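Siltari clothes airer: a long review from a house with no dryer

Last updated 6 July 2018

I've been meaning to write this one up since November, when our old airer finally gave way under a load of wet jeans and took a pot plant with it. I am very happy to report that its replacement is still standing, still straight, and has had washing on it nearly every day since. I love this thing. I know it's a clothes airer. Bear with me!

We don't own a dryer. The laundry in our place is a cupboard with a tap in it, the line out the back gets sun until lunch if you're lucky, and winter here in Grustodcombe means fog, drizzle and then more drizzle. So an indoor airer isn't a backup for us, it's the main event, and I've gone through a fair few of them. The cheap ones with the plastic corner joints last me a year at best. The joints go chalky, then one snaps, then you tie it up with string and pretend it's fine.

The Siltari is the tall folding kind, with three tiers and a pair of wings at the top. I ordered the standard width. It comes in a flat box that one person can carry up the stairs, and putting it together was a matter of clicking on the wheels and unfolding it. The instructions are one sheet of drawings and I only looked at them to work out which wheels had the brakes (the front pair).

The rails are metal all the way through, including the bits that slot into the frame, and that's where the old ones always let me down. They're thicker than I'm used to as well. You'd think that would be a small thing but it means a shirt doesn't dry with a sharp crease across the middle, and jumpers laid over two rails don't get those little ridges. My only grumble is that standard pegs are a tight squeeze on the thick rails. The wider ones fit, or you can do what I do and skip pegs altogether.

The real test for me is heavy cottons. Anyone can dry a tea towel. What I want to know is how an airer goes with ribbed knits, thick trackies, bath mats and the sort of winter tops that hold water like a sponge. On the Siltari I put these up on the wings, where the air gets around both sides, and hung up after dinner they're usually ready to fold by the next evening. With the old airer it was closer to two days, and by then they'd picked up that sour, shut-in smell which means washing them all over again.

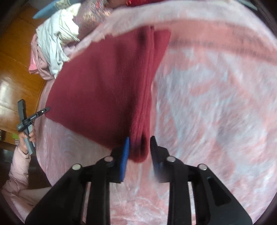 Maroon ribbed cloth, folded. Ribbed fabric makes a thick fold.

The wings are rated separately from the tiers and you should take notice of it. I overloaded one early on with a wet doona cover and it sagged, though it came good when I took the cover off. Now I drape big things across both wings with the middle left open like a tent, and run a fan underneath on low. If you've got a fan, use it! It makes more difference than where you put the airer, more than having the heater on, and it costs next to nothing to run.

Folding it away is where I was ready to be disappointed. Tall airers tend to be a wrestle, and I've pinched my fingers in plenty of them. This one has a catch on each side at hip height. You lift both, push, and the tiers drop flat against the frame. It then stands up by itself on its wheels, about as deep as an ironing board, so ours lives behind the bathroom door and nobody trips over it. The catches were stiff for the first few weeks and have loosened up nicely with use.

I should say something about the competition. A neighbour has the Skevico, which is a good bit cheaper and looks much the same in the shop. I borrowed it for a weekend when we had visitors. It's perfectly decent, and lighter, and if you move your airer from room to room you might even like it better. The wings wobble, though, and the wheels don't lock, so on floorboards it wanders off when you bump it. For a flat with carpet I'd happily buy one.

Then there are the ceiling racks on a pulley, and the Sembiring is the one I see in other people's houses. Gorgeous if you own your home and have the height. We rent, so no holes in the ceiling for us. I did price one up out of curiosity and between the rack and the fitting it came to 1,380, at which point I went and had a cup of tea.

A few things I've noticed over the months. The white coating has chipped in one spot on the bottom rail, where the vacuum hits it. I dabbed it with nail polish and there's been no rust. The wheels collect hair and want cleaning out now and then. The bottom tier is too close to the floor for anything longer than a pillowcase, so it gets the socks and undies. And the third tier folds up on one side by itself, so you can hang trousers full length from the one above. I had owned it for a good while before I found that out, and I was thrilled.

Would I buy it again? Yes, tomorrow. If it had wider clearance at the bottom and came with a set of pegs that fit, I'd have no complaints left. It's a sturdy, sensible piece of gear and it has made winter washing a lot less miserable in our house.

Comments

peglegs: Bought the same one after my plastic one collapsed. Agree about the catches, I used a bit of candle wax on mine and they freed up straight away.

Hillside Mum: Does it fit through a normal doorway with the wings up? Our laundry door is narrow.

Reply from the author: With the wings down, yes, easily. With them up you'd have to go in on an angle and I wouldn't try it fully loaded.

soggysocks: Second the fan. We've got the Skevico and a fan, and our towels are dry overnight.

Recent reviews

Wool wash liquids, from the supermarket shelf up
An ironing board that doesn't squeak
Which laundry baskets survive being sat on?
Pegs: bamboo, plastic or wire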